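Home | Tutorials | Simulation | Data | Contact

How to collect two-arm demonstrations in a simulated kitchen

Posted 8/4/22 by the Stodeo team, Edville

In this tutorial I explain how we prepare one bimanual task in simulation and how we train a first policy on it. The task is called "load fryer". One hand must hold the drawer of an air fryer open, and the other hand must bring a piece of fried chicken to it. It looks simple. For a learned policy it is not so simple, because the two arms have different jobs and these jobs overlap in time.

You need a working installation of Briltance (our simulator) and the Enache teleoperation package. I suppose that you already can move both arms in an empty world. If not, please do the first tutorial before you continue.

Step 1. Prepare the objects

Load the kitchen file and check that the drawer is a sliding joint with one degree of freedom. In my first version I left the joint friction at zero, and the drawer moved each time the robot touched the counter. Put a small friction value and test it by hand until the drawer stays where you leave it.

The handle needs its own collision shape. If you use one convex shape for the whole drawer, the space behind the handle is filled and the fingers cannot close there. I lost two days with this in June.

For the chicken, use a rigid body with a rough collision mesh. Soft bodies are nicer to look at, but they made our simulation too slow for teleoperation.

Step 2. Divide the task in phases

We write four phases in the task file:

reach: both hands move to their objects
hold: the right hand has the handle, the drawer is out
carry: the left hand moves the food toward the drawer
release: the left hand opens over the cavity

The phases are used only for labels and for scoring. The policy does not receive them as input.

Step 3. Record the demonstrations

Start the recorder and run the task with the controllers. Keep the right hand closed during the complete carry phase, also when the drawer seems stable without it. If some demonstrations let go of the handle early and others do not, the policy learns something in the middle, and its fingers open and close near the handle without a decision.

We recorded 60 demonstrations in one session and kept 54. The other six had a drop or a collision with the counter. Limit each episode to 900 simulation steps, and stop it earlier when the release is done.

In the carry phase, check the position of both hands before you accept an episode. The left hand should come to the drawer from the side, with the food free of the front edge, and the right hand should be closed on the stem of the handle.

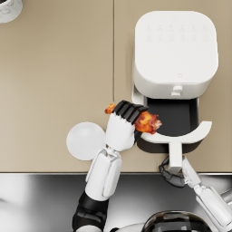 Farid, reading a draft of this page, asked why we do not simply lock the drawer joint once it is open, and whether the right arm would then be free for a second piece of food.

It is a fair question. You can lock the joint, and the success rate goes up. But then the policy never learns to keep a steady force on the handle, and this is the part we want to study. I recommend the locked version only for debugging the left arm.

Step 4. Train and compare

Train one policy with both arms in the same action vector. Then train a second one where each arm has a separate network and sees only its own joint positions plus the camera input. Use the same demonstrations for the two.

In our runs the separate version failed mostly at the start of the carry phase — the left arm began to move when the drawer was still half closed. The joint version waited more often. We repeated the training with 13 random seeds, and the order of the two methods stayed the same, although the distance between them changed a lot from seed to seed.

Step 5. Check the failures

Do not look only at the final score. Replay the failed episodes and write down the phase where each one stops. If most of them stop in "hold", go back to the friction value in Step 1. If they stop in "release", your demonstrations probably open the left hand at very different heights, and it helps to record a new set with more care.

The task file and the training settings are in the folder load_fryer of the Briltance download. When you change the drawer joint, save the file under another name, or the old recordings will not replay correctly.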